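Teaching an arm to scoop by remote control: a walkthrough with fewer promises

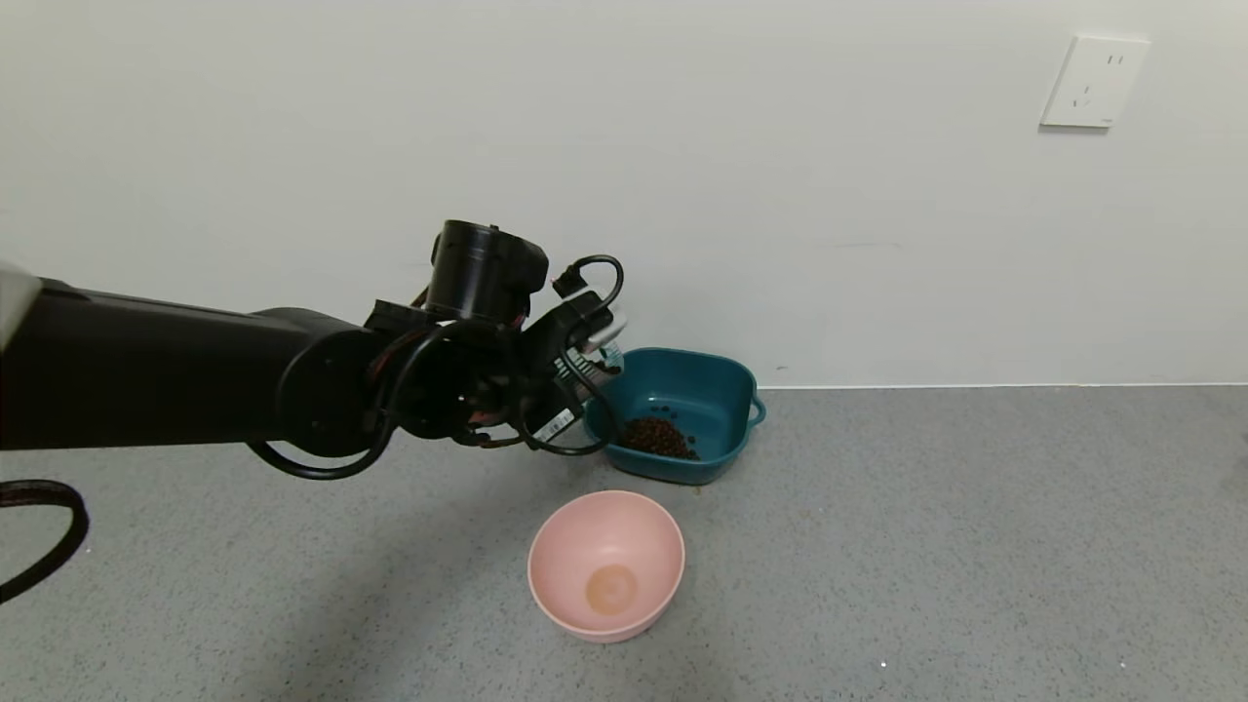 Most guides to teaching a robot by demonstration make it sound like training a puppy. You show it the job a few times, you press a button, and the next morning it does the job while you drink coffee. I have been doing this on and off since October, and I don't believe a word of it. What follows is how I set up one small task, moving dry pellets from a basin to a bowl, with the parts the sales pages leave out.

The arm is driven by a second, smaller arm that I hold. I move mine, the other one copies it, and software saves the joint positions along with the camera picture. I use a program called Dastau for the recording. It is fine. It crashes less than the last thing I tried.

Before you start

You need an arm you can drive by hand or from a controller, at least one camera, a wide container with something in it, an empty container to move it to, and more patience than you think. Don't buy a kit of "training objects." Amwood sells one, and when I looked through the list it was mostly kitchen plastic at four times the price. A basin and a bowl from any discount store will teach the robot just as much.

Pick two containers in clearly different colors. I went with teal and pink. Dark pellets show up well against both, and when you are going through saved clips late at night you will be glad you can tell at a glance which container is which.

Step 1. Set out the work

Put the basin flat on the floor with its back to a wall. People will tell you to use a table, and a table is kinder to your knees, but the basin will slide the first time the gripper leans on it. A wall stops it going backward. It does nothing for sideways, so keep an eye on that.

Stand the bowl in front of the basin, a little to one side, where the arm can get to it without folding up on itself. Before you record anything, drive the arm to the far corner of the basin, then to the bowl, then home. If any of those moves makes a joint hit its stop, shift the containers and try again. Don't tell yourself you'll work around it, as I did. I lost an afternoon to a bowl that was a hand's width too close.

Heap the pellets against one side of the basin. An even layer looks tidy and is miserable to pick from, as the fingers just push everything along. A heap gives them something to close on.

Step 2. Look at the cables

Do this every time. Run the arm slowly through its whole reach and watch the loops of cable near the wrist. There should be enough slack for the wrist to turn and not so much that a loop can catch the rim of the basin on the way out. Check the small plug at the gripper too. A half-seated plug can pass every test you do standing still and then drop out in the middle of a take.

I have read tutorials that cover neural network design for six pages and never mention cables. I wonder how many hours of recording those authors did themselves.

Step 3. Record bad takes first

Do 20 practice runs and throw them all out. You are the one being trained here. Driving an arm through another arm feels odd, the fingers are never quite where you expect, and your first tries will be full of pauses and little corrections. If you keep those, the robot learns to pause and wobble, and it will do so faithfully.

A good take goes like this:

Start from the same home position.
Move over the heap and stop just above it.
Lower, close, and lift straight up until the gripper clears the rim.
Swing over to the bowl.
Lower a little, open, wait one beat.
Go home the same way you came.

If you fumble, let the take run, mark it as failed, and start over. Some people like to keep a share of failed takes where the operator recovers well. I think there is something in that, but only if the recovery is deliberate. A panicked grab is no lesson for anyone.

Step 4. Change things on purpose

This is where I part company with the advice from Rollia, whose guide says to keep the workspace identical for every take. Do that and you will get a robot that works beautifully until somebody nudges the bowl. Mine reached with total confidence for a spot where the bowl had been the day before.

Change one thing every so often. Move the bowl a few inches. Turn the basin so its handle points another way. Rebuild the heap on the opposite side. Record in the morning and again after dark, and leave the odd pellet lying away from the main pile, where it will end up anyway.

Keep a plain text log of what you changed and when. I skipped it at first and ended up with 331 takes I couldn't sort, a good many of which I later deleted out of plain suspicion.

Step 5. Clean up what you saved

Watch your takes. All of them, at double speed if you must. You are looking for frozen video, a hand wandering into view, a gripper that closed on nothing while the log says "success." My full set came to 1,183 takes before this step, and watching it was the dullest week of the project. It also did more for the results than any setting I changed later.

Step 6. Train, then test without cheating

I won't go through the training settings. They depend on your software and will be out of date by the time you read this. Testing is where people fool themselves, so that part I will go into.

Decide before the first run what counts as a pass. Mine was: some pellets end up in the bowl, none go on the floor, and the arm gets home without help. Fix the number of tries in advance and write down every one. If you reset the bowl to the spot the robot likes best, you are measuring your own kindness.

Try it with the bowl in places you never recorded. Expect that to go badly. On mine it succeeded roughly half the time, and I have seen videos from people with worse numbers and much better music.

Is it worth the bother?

For pellets, no. A scoop and a person would have finished before I'd plugged anything in. I keep at it because I'd like to know where the method breaks, and so far it breaks early and in boring places: a sagging cable, a moved bowl, an operator who got tired and sloppy on a Tuesday. The folks at Maillard say their next controller will fix the last of those with a lighter handle. I'll try it when it ships, and I'll be keeping the log.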